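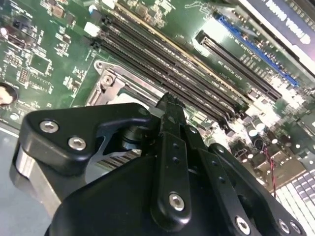
By Leonie Kohlhase

So our library's online catalog is finally back, and I for one have been glued to it since breakfast! If you tried to renew anything in the last two weeks you know the pain. I had 28 books out (don't judge, I have kids and a long commute) and no clue when a single one was due.

The new system went live on Friday, September 5, 2025, after the old server at the Rothe branch gave up for good. I called Lutz Hagedorn, the head librarian, and he was in a very good mood for a man who's been writing loans on index cards. "We have 815 cards to type in," he told me. "Please be patient with us if your account looks a bit empty."

Mine did look empty. Three books showed up on Friday and the rest trickled in over the weekend, including one I'd sworn up and down I'd returned in May. Oops.

No late fees will be charged for anything due while the catalog was down, and holds you placed before then are still in line. You do need a new password, though, and it has to be at least eight characters. The old PIN won't work anymore. If you get stuck, the front desk can set one up for you, just bring your card.

Searching is a lot faster too, and you can finally sort by branch. I've already put a hold on the new gardening book everybody wants, and I'm number 32 in line. See you all next spring, I guess!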